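Telitz Library Service Will Keep Four-Week Loans After Trial

The public library service in Telitz will keep its longer loan period for adult books. The decision was announced in August, after a trial in all 3 branches of the town. Readers can now borrow most books for four weeks. Before the trial, the normal period was two weeks, with one renewal.

The change applies to the main library and to the smaller branches in Fesent and Kevcombe. It covers novels, general nonfiction, large print books and language courses. New novels with a waiting list stay at two weeks. Magazines and films are also not part of the change, and they must be returned after one week as before.

According to the library service, 2,494 readers borrowed at least one book with the longer period during the trial. The service did not expect such a number, because the trial was announced only with a paper notice at the desks and a short text on the website. Many readers learned of it only when they saw the new date on their receipt.

The idea came from the Kevcombe branch, which is open only in the afternoon. People who live in the villages behind Kevcombe often depend on the bus, and the bus does not run every hour. For them, a visit to the library can take half a day. Several of these readers wrote that they returned books unfinished, or that they stopped borrowing longer books at all. One letter, which the service quoted in its report, said: "I like thick books, but I read slowly in the evening, and two weeks are gone before I am in the middle."

Staff at the branches were at first not of one opinion about the plan. The main worry was that popular titles would be away from the shelves for too long. Another worry was the storage of returned books. If readers come less often, they may bring back more books in one visit, and the small return room in Fesent has space for only a few carts.

The first worry was partly confirmed. Cookbooks and travel guides were harder to find in the early summer, when many people plan their vacation. The service answered this by buying 48 extra copies of the titles that were asked for most. It also placed a small group of travel guides in each branch that can be read in the building but not taken home.

The problem in Fesent was smaller than feared. Returns were heavy in the first days of the month, and then calm. The branch now asks readers with more than ten books to bring them to the desk and not to use the slot in the wall, where books have fallen on their corners and been damaged.

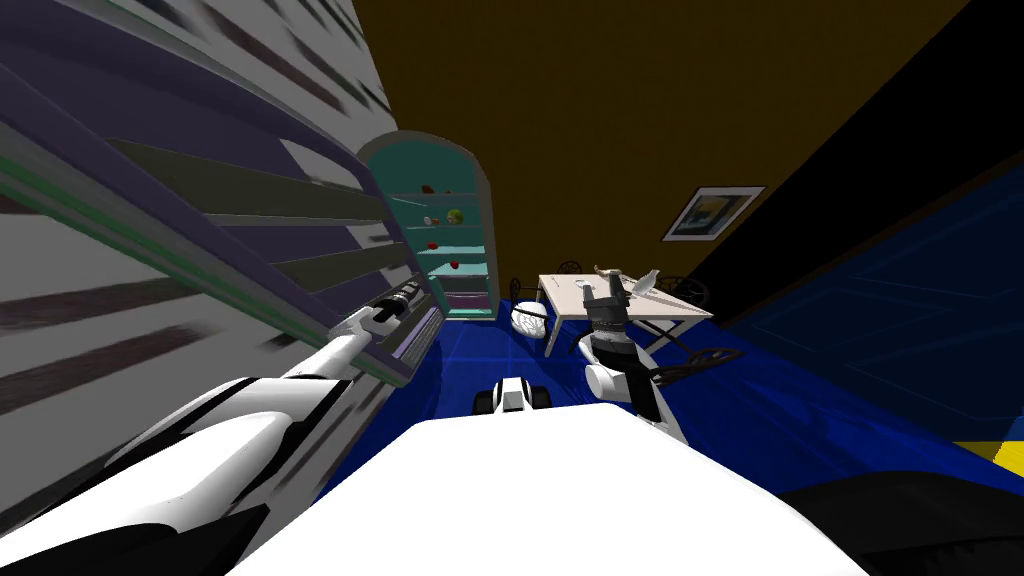
Late returns went down during the trial, but the service is careful about this result. The trial period included the summer, when fewer students use the library, and students are the group that most often returns books late. The numbers will be checked again in the winter.

The fees for late books are not changed. A reader who is late still pays for each book and each week, up to a fixed limit. Children under twelve do not pay. The service also keeps its reminder by e-mail, which is sent three days before the return date. Readers without e-mail can ask for a printed list at the desk, and they can call the main library during opening hours.

Not every reader is happy with the decision. A reading group that meets in the main library asked the service to keep the old period for the books it reads together. The group needs many copies of the same title, and it had difficulty getting them back in time for the next meeting. The service has now made a separate collection for reading groups. It begins with 200 books, which can be borrowed in sets and reserved up to three months before. Groups from all branches can use it, also groups that meet in private homes.

The online catalog was updated by Han, the company that has kept the library software of the town for several years. The new return dates should be shown correctly in every account. Some readers reported in the spring that the website showed one date and the receipt another. In these cases the later date is valid, and no fee has to be paid. Anyone who already paid such a fee can get the money back at the desk by showing the library card.

Renewal works a little differently from before. A book can be renewed once, for two more weeks, if no other reader has reserved it. It was possible in the trial to renew for the full four weeks, but this made the waiting time for reserved books very long, and the rule was changed before the final decision. Renewals can be made on the website, by telephone or in any branch. It does not matter where the book was borrowed.

Books can also be returned in any branch. The delivery van goes between Telitz, Fesent and Kevcombe twice a week, so a book that is returned in a different branch may appear in the reader's account as borrowed for some hours longer. The service asks readers not to worry about this. The date of return is the day when the book was given to the library, even if the account shows it later.

The library service will also look again at the opening hours in Kevcombe. Many of the comments collected during the trial were about this subject and not about the loan period. The most frequent wish was one morning per week, mainly from parents with small children and from older readers who do not like to travel home in the dark. A proposal is planned for the next budget. The service said that it cannot promise a result, because a morning opening would need one more person at the desk.

Readers who have books at home from before the change do not need to do anything. Their loans keep the date on the receipt, and the longer period begins with the next book they borrow. A leaflet with the new rules is available at the desks of all branches, in normal and in large print.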